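Two Hours at the Breltden Mill Open Day

March 24, 2018
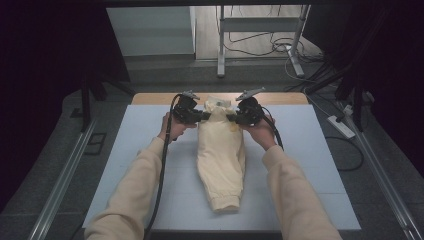 Bożena Zalewska wrote to me before I'd even posted this, wanting to know if they still let you touch the yarn, because when she went to a mill open day years ago everything was behind a rope and she came home annoyed. Yes, Bożena, you can touch the yarn! You can touch pretty much all of it except the machines that are running, and after seeing one of those up close I had no wish to.

So, Breltden. I'd been meaning to go since last September, when I missed the fall open day by being at my cousin's wedding (lovely wedding, terrible parking). The mill sits at the bottom of a hill with a river behind it, and the bus drops you at the top, so wear decent shoes. I did not. There's a gravel path down, then a green door with a handwritten sign, and then you're standing in a corridor that smells like machine oil and warm cotton. I could have stayed in that corridor all day.

They take people around in groups of 20, which felt like a lot until we got into the big spinning hall and kind of disappeared in it. Our guide was Henryk Nowakowski. He's been there since he left school and he has the mill voice, meaning he can talk over anything without seeming to shout. He gave us foam earplugs and then told us a long story while we all had them in. I caught the part about a flood and a cat.

The knitting room was my favorite. They mostly make sweatshirt fabric now, the kind that's smooth on the outside and fluffy on the inside, and it comes off these big round machines as a tube. I had no idea! I guess I thought it came in flat sheets, like paper. The tube drops down slowly into a roll underneath, and if one needle breaks you get a thin ladder running all the way down the cloth. Henryk showed us a piece where that had happened and passed it around. An older man in our group spotted a second fault further along that Henryk hadn't mentioned, and the two of them talked about it for so long that the next group caught up with us.

Ribbing gets made on different machines, in a smaller room off to the side. That's your cuffs and waistbands. I asked why cuffs on cheap sweatshirts go all wavy after a few washes and got a real answer, which was that there isn't enough stretch yarn in the rib, or it got cooked in the dryer. Guilty on the dryer. A good rib should snap back when you pull it sideways, so now I'm going to be that person in the store pulling on every cuff.

The dye house was closed for repairs, which was a letdown. We looked at it through a window. They had put out some shade cards to make up for it, and there were so many creams! Oatmeal, ecru, milk, one called Pons that looked exactly like oatmeal to me. Cream is a pain to get right, apparently, and any little yellow spot shows up like crazy once the light hits it.

Lunch was in the canteen. It's 6 dollars for soup, bread and a slice of cake, cash only, and the line moved slowly. I had the barley soup and would have it again. The coffee I'd skip. There's a kettle and tea bags on the side table by the window and you can just help yourself.

Then the shop. Oh boy. It's one long room of remnants sold by weight, plus a rack of seconds with little paper tags telling you what's wrong with each one ("crooked pocket," "short arm"). I bought 2 sweatshirts and a bag of rib offcuts I have no plan for. Notburga Imhof, if you're reading, the thick gray fleece you asked about was already gone by the time I got there. They said more might come out at the fall open day, but they wouldn't promise.

A few practical things. Tickets are free but you have to book, and the morning tours fill up first. The stairs to the knitting room are steep and there's no elevator, so call ahead if that's a problem. Coats go on hooks by the green door. The last bus back up the hill leaves before the shop closes, and I found that out standing at the stop with a very heavy bag of rib.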